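CHAPTER 6
Preparing the Unit: Turnovers, Inventory, and Condition

Learning goals

After studying this chapter, you should be able to:
Explain what happens to a furnished rental between one guest's departure and the next guest's arrival.
Prepare a written inventory for a small furnished unit.
Tell ordinary wear from damage, and record each correctly.
Set a par level for linens and supplies.

Key terms: turnover, par level, opening inventory, condition report, ordinary wear, owner's closet, back-to-back booking

6.1 The Hours Between Guests

Chapter 5 dealt with rates and booking calendars. Once a stay is booked, the property manager has to deliver a unit that matches its listing. Most of that work is done during the turnover, the period between checkout and the next check-in. When a guest leaves in the morning and another arrives the same afternoon, the two stays are called a back-to-back booking, and the turnover may be only a few hours long.

The examples in this chapter come from Drorport, a beach town with a long rental season that slows in September. The manager, Zidulon Rentals, looks after 70 furnished units there. Some are single condominiums with an owner who visits twice a year. Others are in Dristen Court, a group of two-story buildings where every unit has the same floor plan and nearly the same furniture.

A turnover at Dristen Court follows a fixed order. The cleaner strips the beds and starts the first load of wash, then checks every room for damage and for things left behind. Only after this check does the cleaning begin. If a lamp is broken, the report should show that it was found before anyone moved the furniture. Kitchens and bathrooms come next, then floors, then the final walk-through with the checklist. 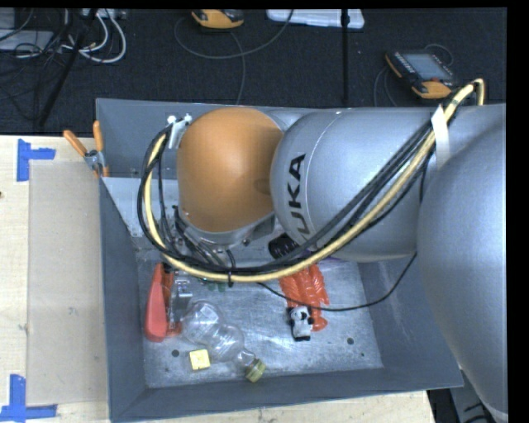
Every item a guest may use should be on the opening inventory, which is the list made when a unit first enters the rental program. A usable entry says what the item is, what color it is, where it is kept, and what condition it is in. "Storage container" is a poor entry. "Bin, gray, open top, kept on wooden table" is a good one, and a cleaner who has never been in the unit can check it at a glance. Brand names are worth writing down when they are printed on the item, as they make it easier to order a match. The opening inventory for a one-bedroom unit at Dristen Court has 377 entries, counting each plate and fork.

6.2 Wear and Damage

Carpet flattens in a hallway. Paint fades on a wall that gets afternoon sun. These are ordinary wear, and the owner pays for them. A burn on a countertop or a torn window screen is damage, and the guest may be charged under the rental agreement. The line between the two is not always clear. A sofa cushion with one small stain after three seasons could be called either, and managers differ on how to treat it.

The condition report settles most disputes. It should be dated, signed by the person who made the check, and kept with the booking record. In one Drorport case, an owner asked for $1,416 to replace a dining set. The last two reports already listed a loose leg and a scratched top, so the claim was reduced to the cost of one chair.

6.3 Linens and Supplies

A par level is the quantity of an item that must be on hand for the unit to run without delays. For sheets and towels, the usual par is three sets per bed: one in use, one in the wash, and one in the owner's closet, a locked space that guests cannot open.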